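Budgétiser un robot mobile d'extérieur : étapes à suivre

Avril 2019, service Équipement, site de Drendmont

1. Décrire le parcours avant de consulter les fournisseurs. Le relevé précise le revêtement, les bordures et la végétation riveraine.
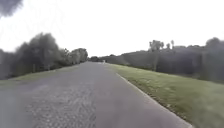
Voie revêtue, deux textures côte à côte, accotement enherbé à droite.

2. Chiffrer séparément le châssis, les capteurs et les batteries. Pour le modèle Kistine, prévoir 400 euros de pneumatiques par an et un délai de livraison de 33 jours.

3. Demander à Famex un essai sur le revêtement le plus grossier du parcours. Le compte rendu est joint au dossier.
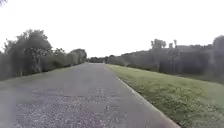
Asphalte à texture grossière, bande claire le long de l'herbe.

4. Inscrire une réserve pour la maintenance. Toute dépense de plus de 2 000 euros requiert le visa de Mme Folasade Mohammed.

5. Transmettre le dossier complet à Mme Siriporn Ratanaporn avant la fin du mois de juillet.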